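The ferry to Rarnero left at six, and Sofia had still not packed. She had the ticket, 19 in cash and her aunt's letter, which said the house in Wostholm was sold and she should come for the piano.

She put the letter in her coat and took it out again.
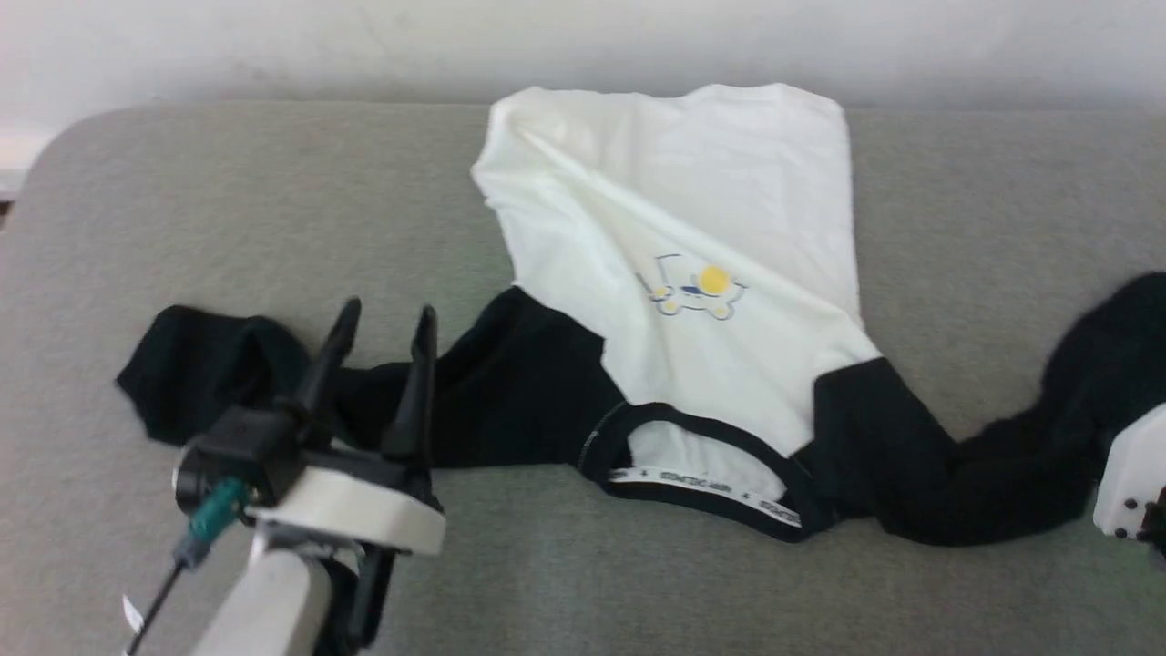 Godelieve thought she should let the piano go. It weighed more than 134 kilos, she said over the phone, and who would carry it up the stairs?

"I'm only going to look at it," Sofia said.

She played one scale on the edge of the sink - badly - and went to find her shoes.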